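October
By Catríona Madigan and Geert Verstraete

4.2 Picking when to let go of a grasp plan

So here's the bit of Mellow we rewrote the most times. The planner gets a list of grasp candidates from the perception side, scores them, and commits to the best one. The trouble is the word "commits". Our first version re-scored everything on every tick, and with several similar round targets close together it dithered something awful: the top two candidates would swap places each time the depth estimate wobbled, and the fingers would drift toward the gap in the middle. Geert called it the buffet problem (I still haven't got him to take that out of the code comments).

The second version went too far the other way. Once it had a target it hung on for dear life, even if the ball had rolled to the far wall of the box. We logged 878 attempts with that one over a long Saturday and the following week, and it was painful to watch the replays!

What we use now is a plain old hysteresis rule. A new candidate has to beat the current one for six ticks in a row before the planner will switch, and the count resets if it loses even once. We also added a penalty for candidates near a wall, as the linkage needs room to close and the tracker gets a bit vague about colour and edges in there. Fig. 3 shows the kind of layout we tune against, with balls of different sizes sharing one box and a second gripper coming in from the side.
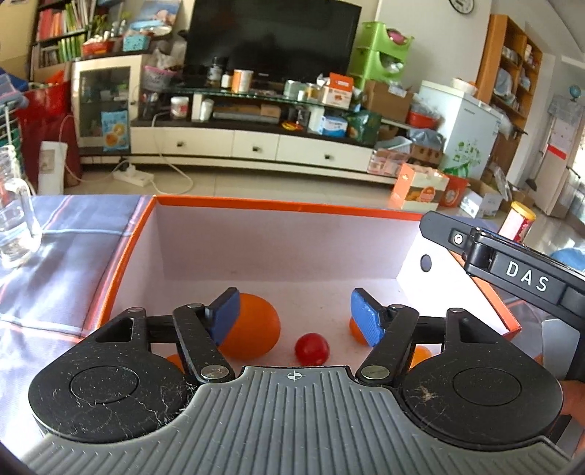 Fig. 3. Box layout with mixed ball sizes, wrist view.

The two-gripper case needed one more thing. Each planner runs on its own, so we had them publish their current target to a shared table, and whichever one claims a ball first keeps it until it either lifts or times out. Ruairí wanted a proper auction scheme here and he may well be right, but the claim table was 19 lines and we could read it. The time-out is set to two seconds. Shorter than that and a slow approach loses its claim halfway down, which sends the other arm straight in over the top of it.

We haven't tried the rule with anything that isn't roughly round. The wall penalty in particular assumes the target looks much the same from every side, so I'd expect it to need retuning for boxes or bags. The weights are all in one config file, and the defaults are the values used for the rest of this section.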